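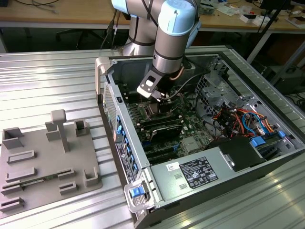 Home Notebook Bench Parts About

17 Apr 2020
Bench notes – gray tower, socket and board

Continuing with the gray and silver tower from the Britmont lot. Shirley Marchand had it on her list as "no display, fans run" and nothing more. Side panel is off and the case is lying flat on the ribbed platform, open side up. I like to work on these lying down. The cards stay seated by their own weight and you can see the whole green board without a lamp on a stand.

Tag number for the shelf is 426. Written in pencil on the intake sheet, and I have copied it to the box for the screws.

What I want out of this one, in order of interest:

- the processor, to go in the tray with the others
- the memory, if it tests
- the black expansion card
- the drive cage, only if the Lallisa towers turn out to take the same one

The power supply stays in the case for now. It runs from the center toward the right edge at the bottom and the leads go up into the same knot as everything else, so pulling it early means undoing the knot early.

About the knot. Red, orange, yellow, blue and black leads all meet under the drive cage and whoever closed this case last pushed them in with a thumb. I did not cut anything. Bernice cut a tie on the Boateng machine in January and nicked the lead underneath, and we spent a good part of an afternoon finding it. On this one I am going to lift the wires as a bundle and put a strip of cloth under them before touching any connector. Blue latches on the drive side are fine to leave closed until then.

The blue slot latches along the rear panel are the tool-free kind. They get brittle. Press near the hinge, not at the tip, and keep the other hand under the bracket so it does not drop onto the board. If one breaks, put the pieces in the bag with the tag number, as Mellero will still take a case with a broken latch but wants the pieces.

Processor. Order I am using, for whoever picks this up after me:

1. Unplug, hold the power button a few seconds, ground yourself to the case wall.
2. Cooler off. Twist a little before lifting if the paste has set. Do not pull straight up on old paste, the processor can come with it.
3. Wipe what paste you can reach before opening the socket.
4. Lever out and up, bracket over. Let the bracket rest all the way back.
5. Lift the processor straight up by the edges. No tilting, no sliding.
6. Into the tray, then the cover on the socket if there is one. We are out of covers, see below. 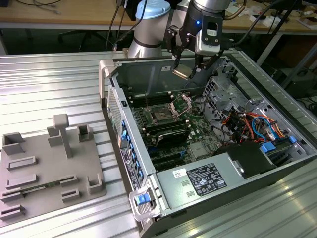

Tower on its side, socket bracket open, small gold-colored part held over the case.

Step 5 is the one that matters to me. A bent contact in the socket makes the board scrap, and the board is worth more to us than the processor at this point. Look at the socket under the magnifier before anything else goes near it, and write down what you see even if it is clean. Bernice asked for that on every sheet from now on and I agree with her.

Paste: the Mellero syringe is nearly finished. Wipes are fine, we have almost 200 left in the tub. I have been using the 70 percent alcohol for cases and labels and the stronger bottle for anything on the board. Please keep them apart on the shelf, the caps look the same.

Labels: leave the white-and-black one on the rear edge where it is. Same for the black one on the power supply. Shirley copies both for the sheet and it is much easier to read them off the case than off a photo. If you need to clean there, go around them.

Small things:

- The handle on this model is good for carrying, but keep a hand under the far end as well.
- Socket covers, none left. Order with the next lot. Until then use a clean square of card, taped to the bracket and not to the board.
- The honeycomb on the drive cage holds dust on the inside face. Brush from inside out, outdoors if the weather allows.
- Screws from this case go in one cup. I found 2 kinds mixed on the last tower and they do not swap – the coarse ones strip the drive holes.

Still open: whether the no display fault is the board, the memory or the black card. I would swap the memory first, one stick at a time, with the card out if the board has its own video. If that does nothing, try the card in the Boateng machine before blaming the board. I have not decided whether to put this processor back in for the test or use the known good one from the tray. Bernice prefers the known good one.

Next entry when the memory has been through the tester.

3 comments Share Print

Recent entries
Boateng tower – finding the nicked lead
Lallisa cases, drive cage measurements
Sorting the screw cups
Intake sheet, new version (S. Marchand)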